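누비세오(Nuviseo) 양팔 작업대 세트

홈 > 장비 > 양팔 로봇 > 작업대 일체형

상태: 판매 중 (주문 전에 오류 902 안내를 꼭 읽어 주세요)
최종 수정: 2025년 8월 2일

안녕하세요, 클롯브리지에서 이 장비를 맡고 있는 마블리 프로서(Mabli Prosser)예요. 원래 이 페이지에는 사양표하고 구성품만 있었는데요, 손목 쪽 고장 문의가 계속 들어와서 아예 제 말로 다시 썼습니다. 좀 길어요! 그래도 사시려는 분이든 이미 쓰고 계신 분이든 오류 902 부분만큼은 읽고 가 주세요.

누비세오는 알루미늄 레일 하나에 로봇 팔 두 대를 나란히 올리고 뒤와 양옆을 무늬 벽으로 두른 세트입니다. 팔 끝에는 그리퍼와 작은 손목 카메라가 달려 있고요. 저희 시험실에서는 노트북이나 쟁반, 그릇, 과자 봉지처럼 집에 굴러다닐 법한 물건을 올려놓고 돌려 봅니다. 반듯한 블록만 집다 보면 못 보고 넘어가는 문제가 꽤 많거든요. 제일 얄미운 건 봉지예요. 바스락거리면서 밀리고, 쟁반 모서리에 걸치면 높이까지 달라져서 팔이 생각보다 깊이 내려갈 때가 있어요.

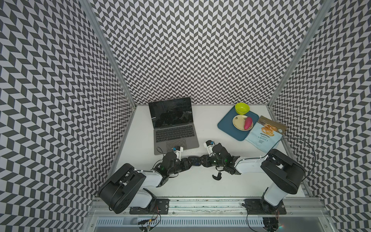 오류 902가 뭔가요

간단히 말하면 손목 서보 과부하입니다. 그리퍼 두 개가 작업대 가운데에서 만나는 동작을 할 때, 한쪽이 상대 팔의 손가락을 누른 채로 버티면 이 번호가 떠요. 문제는 멈추는 방식이었어요. 5.0 펌웨어를 올린 초기 출고분에서는 오류가 난 팔만 서고 반대쪽 팔은 하던 동작을 마저 합니다. 한쪽은 굳어 있는데 다른 쪽이 계속 밀고 들어오니까 그리퍼 손가락이 견디지를 못하죠. 시험실의 와카스 시디키(Waqas Siddiqui) 씨가 일부러 재현해 봤더니 손가락 부품이 고정부에서 빠졌고, 저는 옆에서 그 딱 소리를 듣고 커피를 쏟을 뻔했어요.

다친 사람은 없습니다. 하지만 빠진 부품을 주우려고 손을 넣는 순간이 위험해요. 화면에 정지라고 나와 있어도 그건 오류가 난 팔 얘기고, 반대쪽 팔은 전원이 살아 있습니다. 고객 한 분은 팔이 둘 다 선 줄 알고 쟁반을 치우려다 소매가 걸렸다고 연락을 주셨어요. 읽는데 등골이 서늘하더라고요.

오류가 떴을 때 이렇게 해 주세요

1. 비상정지부터 누릅니다. 화면의 정지 버튼 말고 레일 전원을 끊는 쪽이에요.
2. 두 팔이 다 힘이 빠졌는지 막대 같은 걸로 살짝 밀어 확인합니다. 손으로 하지 마세요.
3. 빠진 손가락 부품이 있으면 꺼내고, 물건도 전부 치웁니다.
4. 손목 케이블을 봐 주세요. 팔 사이나 물건 모서리에 끼었다면 당기지 말고 팔을 먼저 벌립니다.
5. 손가락을 다시 끼우고 나사를 조인 다음, 빈 작업대에서 저속으로 한 바퀴 돌립니다.

5번에서 또 902가 나오면 거기서 그만두고 저희한테 보내 주세요. 나사를 더 세게 조인다고 낫는 고장이 아니에요 (해 봤습니다, 나사산만 망가졌어요).

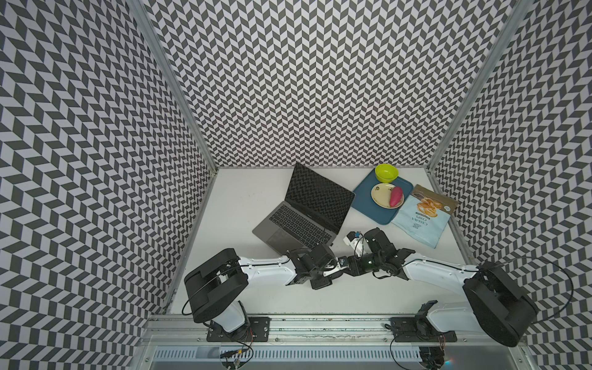
가운데에서 두 그리퍼가 거의 맞닿은 자세. 작업대 위에는 노트북과 쟁반, 카사바 칩 봉지.

무엇이 바뀌었나요

지금 주문하시면 수정된 펌웨어가 들어간 상태로 나갑니다. 한 팔에서 902가 뜨면 두 팔이 같이 서요. 진작 이랬어야 했는데, 초기 설정에서 두 팔을 따로따로 다루게 해 둔 건 저희 판단이었고 잘못된 판단이었습니다. 할리나 멜니추크(Halyna Melnychuk) 씨가 정지 로직을 처음부터 다시 짰고, 가운데 영역에 두 팔이 동시에 들어갈 때는 속도 제한도 걸어 놨어요. 그 바람에 물건을 건네주는 동작이 전보다 굼뜹니다. 답답하다는 분들도 계신데 이 제한은 풀어 드리지 않아요.

손가락 고정부도 새 부품으로 바꿨어요. 초기 출고분을 쓰시는 분께는 손가락 세트와 나사를 무상으로 보내 드리고, 직접 교체하기 찜찜하시면 스켈브레드 서비스 센터로 손목째 보내셔도 됩니다. 왕복 운송비는 저희가 내요. 접수는 12월 말까지 받습니다.

물건을 놓는 위치도 은근히 중요해요. 노트북처럼 화면이 서 있는 물건은 손목이 돌아갈 자리를 잡아먹어서, 팔이 비켜 가려다 가운데로 몰리기 쉽거든요. 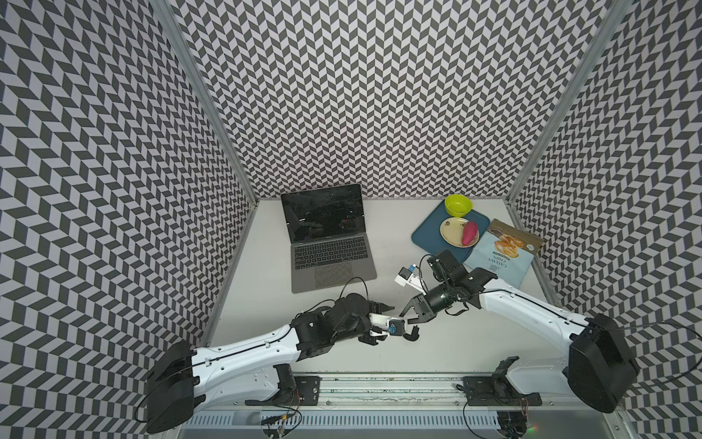 그래서 저는 새 작업을 가르칠 때 키 큰 물건부터 올려놓고, 양쪽 팔을 한 대씩 따로 움직여 본 다음에야 같이 돌립니다. 귀찮죠, 저도 귀찮아요. 그래도 이렇게 하면 어디서 부딪힐지 미리 보여서 손가락 값이 덜 나갑니다. 케이블도 이때 같이 보세요. 손목을 끝까지 돌렸을 때 팽팽해지면 고정 클립을 한 칸 풀어 주시면 됩니다.

사양과 구성

베이스 간격: 670mm
구성: 로봇 팔 2대, 그리퍼와 손목 카메라, 레일, 작업대와 무늬 벽, 예비 손가락 4개
펌웨어: 수정판 설치 후 출고
미포함: 노트북, 시험용 물건

자주 받는 질문

중고로 샀는데 초기 출고분인지 어떻게 아나요?
설정 화면의 펌웨어 번호를 봐 주세요. 5.0이면 해당됩니다. 구매처와 상관없이 부품은 보내 드려요.

업데이트만 하고 손가락은 그냥 써도 되나요?
안 돼요. 한 번이라도 902가 떴던 손가락은 겉이 멀쩡해도 교체해 주세요.

문의: 브라브빌 매장 장비 상담, 담당 샤밈 와라이치(Shamim Warraich). 고장 접수는 오류 화면 사진과 펌웨어 번호를 같이 보내 주시면 훨씬 빨라요.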